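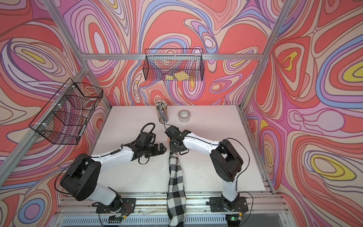 Ondescombe Receives the Vameck Collection of Lichens

ONDESCOMBE – The Ondescombe Herbarium has received the Vameck Collection, a private collection of lichens from the Husar hills and the river valleys to the south of them. The collection has 2,419 specimens and is the largest single gift of lichens that the herbarium has accepted. Researchers can ask to study the first part of it from October.

The specimens were kept for many years in the Vameck family house. Most of them are in folded paper packets, and the larger pieces of bark and stone are in flat boxes. With them came 70 field notebooks, in which the collectors wrote the place, the height above the sea, the kind of tree or rock and often the weather of the day. The notebooks are as valuable to the herbarium as the lichens themselves, as many packets carry only a number, and the full information must be found in the notes.

Lichens grow slowly and many species react to changes in the air. Old specimens with a good locality can therefore show which species lived in an area before roads and industry came. For the Husar hills such information was very limited until now. The herbarium had only a small number of packets from the western side and none from the upper valleys. 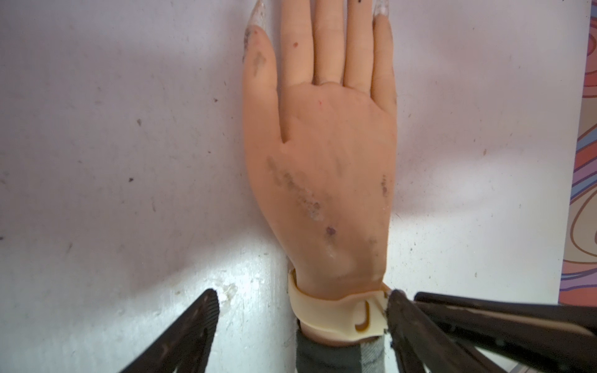 A practice hand on a white work surface, with long pointed nails.

The work on the collection has been divided in three stages. In the first stage, all packets were frozen to protect them from insects, and this was completed in the spring. In the second stage, which is going on now, the staff compare each packet with the notebooks and prepare a new label. The old labels are not removed – they are kept inside the packet together with the specimen. In the last stage the records will be put in the online catalog of the herbarium, where anyone can search them without a password.

Up to 900 records will be online by the end of the year. They will be mostly the crust-forming lichens from limestone, because several research groups have already asked for them. Species which are in danger of being over-collected will be shown with the name of the district only.

The project is supported by the Sikudik Fund for Natural History, which pays for the cabinets, the archival paper and one position of curator's assistant. The fund has also agreed to pay for short study visits. Students who prepare a thesis on lichens, mosses or fungi can apply for a visit of one or two weeks, and they do not have to be enrolled at a university in the region. 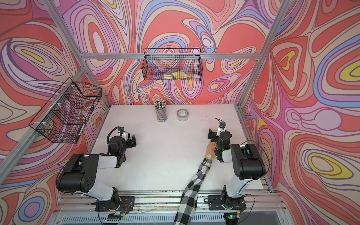 White tabletop with patterned walls and two wire mesh baskets.

A small exhibition with 100 specimens and four of the notebooks will open in the reading room of the herbarium in November. Entrance is free. School groups are welcome in the morning from 9:30, but they should write to the herbarium before they come, as the room is small.

Requests for loans of material from the Vameck Collection will be accepted after the second stage is finished. Until then, specimens can be studied only in Ondescombe. Journalists who would like to visit the collection or receive a list of the species already identified can write to the herbarium's information office.

Last updated: July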